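June 2020

Got in before eight. The floor was quiet, as it has been since we went to split shifts, and I had the arm to myself until Padmavathi came at ten-thirty. The plan for the day was the transfer task: pick a part out of one tray, put it down in the other, go back to the start. We need 270 good runs before the Urnmont people will look at it again. Yesterday we stood at 53.

Started with the leader arm, the small one you hold and move while the big one copies you. Maddocks put new bearings in it last week and it is better, though the elbow still drops a little if you let go. I did ten runs to warm up and threw them all out. They were fine as movements go, but I was going too fast on the way down and slowing suddenly at the end, and the policy picks that up. The last one we trained did the same jerk over the tray every time, and it was my jerk. Strange to see it done back to me.

After that I kept to a rule. Come down at one speed, stop, close, count one, lift. I said it under my breath for the first hour and then didn't need to. By the time the kettle went on I had 40 saved. Two of those I have marked doubtful because I shifted my grip on the handle in the middle and the wrist turned. Aravind can decide if they stay in.

Padmavathi took over and I watched the wrist view on her monitor while she drove. She is much smoother than I am. She doesn't look at the arm at all, only at the screen, and says that if she can't do the job from what the camera sees then the robot can't be expected to either. I still look at the table over the top of the screen. I should stop doing that. In February we lost most of a week to runs where I was using things the camera never had in view.

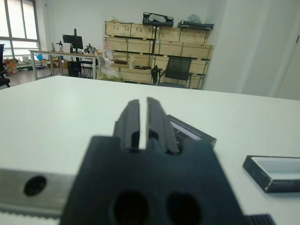 Can't you just take hold of the arm and push it through the motion? You can, and we did that all spring, but your hands and sleeves end up in the recordings and the heavy joints fight you near the end of their reach.

I wrote that down because Dad asked it on the phone last night, and I gave him a long muddled reply about torque. The short one is better. I'll send it to him.

We still use the pushing method for setting the home position. Did that again after lunch, as the arm was coming back slightly high. Brakes off, one hand under the forearm, one on the wrist, ease it down to the mark, save. It took three tries. Flikano's software has a habit of saving the position before last, so now I save twice.

Aravind called at two about the file format. Skatix want every run cut at the moment the fingers open, and ours carry on until the arm is home. He thinks we can trim them with a script. I said I would rather keep the return trip in our own copy, and he agreed, as long as the copy he sends is short. He also asked if we were moving the trays between runs. We are, but not enough. When I went back through the morning's set, mine had hardly moved — a little left, a little right, nearly always the same angle. Padmavathi's were turned all ways. So for the afternoon we took turns, one driving and the other setting out the trays, and the driver didn't get a say.

That slowed things down and my runs got worse. I missed the part outright several times. Padmavathi wants to keep some of the misses where I backed off and went in again, on the grounds that the robot will miss too and should have seen somebody recover. I'm not sure. It could just as well learn to miss first. We put them in a separate folder and will train with and without.

The arm faulted once, around four, a joint limit on the wrist. My doing. I had twisted the leader past where the big one could follow. Cleared it, re-homed, lost that run and nothing else.

My shoulder is sore from holding the handle up. I need to raise the stool or lower the bracket, and the bracket is the easier of the two. Ask Maddocks if the clamp will take a shorter bolt.

Padmavathi stayed on to copy the drives. I walked home by the canal and got in at seven. Had the rest of the soup. Tomorrow I do the first hour with a piece of card taped up so I can't see the table.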